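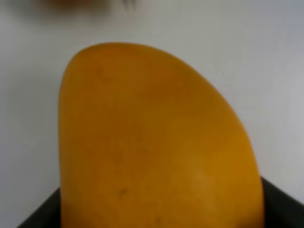

From: Borislav Tomić
To: kitchen-automation list
Date: Wednesday, May 30, 2018
Subject: Re: Can they do chores yet? (was: fruit prep at Dresell)

Hello all,

Thank you, Thilini, for the long message. I answer below your text and I have cut the parts where I have nothing to add.

Thilini Roy wrote:
> We had a visit from a sales person last week and he said to us that the
> picking up is a solved problem and only the "last details" remain. I run
> a canteen kitchen, I am not an engineer. What I want to know is simple.
> If I put a crate of mangoes on the counter in the morning, can a machine
> wash them, peel them and cut them before lunch? And if it can not, which
> part of it can it do?

The short answer is no for the whole job, and yes for some pieces of it if you accept conditions. I will try to be fair to the sales person, but I think he and you use the word "picking up" for two different things.

For him, picking up means that the fruit leaves the table and arrives in a bin. With one mango on a plain surface, with good light and free space on both sides for the fingers, I would expect this from any serious group today. We have done it in Prarska with an arm and two fingers, and it is not the part which keeps me awake.

For you, picking up means that the fruit is also fine afterwards. A mango is a difficult client here. One end is narrower, so the fingers do not meet the same width everywhere, and if you close too low or too high the fruit wants to turn. A ripe one gives way under pressure and an unripe one does not, and from the color alone I can not tell you which one I have. A green mango can be ripe and an orange one can be hard, it depends on the variety. Your cook takes it in the hand and knows. Our arm has no such feeling in the fingers, only the motor current, and this is a poor replacement.

> My staff also sort while they wash. A few brown dots on the skin is
> nothing, but a soft brown place must be cut out. They do not stop to
> think about it.

This is where I am most careful. A camera near the fingers sees the skin very well at some distance and less well when it is close, and the side which is turned to the table it does not see at all. To look at everything you must lift the fruit, turn it, put it down and take it again. Each of these is one more chance to drop it. Also a small speck and the beginning of rot may look the same in the picture. Ieva Grīnberga wrote on this list in the winter that she stopped trying to judge from color and now only marks fruit for a person to check. I find this reasonable.

Now the times, as you asked for them. Our arm needs 40 seconds for one mango from the table to the bin, when all goes well. Sakda Rungrueang, who prepares fruit at Kaewmanee, told me that in his kitchen one person washes and peels 5 in the same time if the knife is good. I did not check it with a clock but I believe him.

Peeling I would not promise to anybody this year. The machines which peel well hold the fruit on a fixed spike, and a person puts it there. The mango has also the flat stone inside, and the cut must follow its direction. Thitima Khunthong has a nice fixture for this at Feltow, but again somebody loads it by hand and turns the fruit the correct way. If your question is only about saving the wrists of your staff, I would look at such a fixture before any robot arm.

> Should I tell the director to wait?

I would tell the director to separate the work in two. Moving crates, rinsing, and carrying trays to the cold room can be made easier with ordinary equipment that exists and has spare parts. Taking single fruits, judging them and cutting them I would leave to people for now, and ask again in three years. If the sales person does not agree, please ask him to bring the machine to your kitchen and to use your crate, with the fruit lying as it comes, and to let it work during a full morning without his hands near it. I would be very glad to read what happened.

One question back to you. Do you receive the mangoes all of one variety, or mixed? For the width of the fingers it makes a big difference, and I have on my desk two sets of finger pads to compare in July. I can include your variety if I can buy it here.

With regards,
Borislav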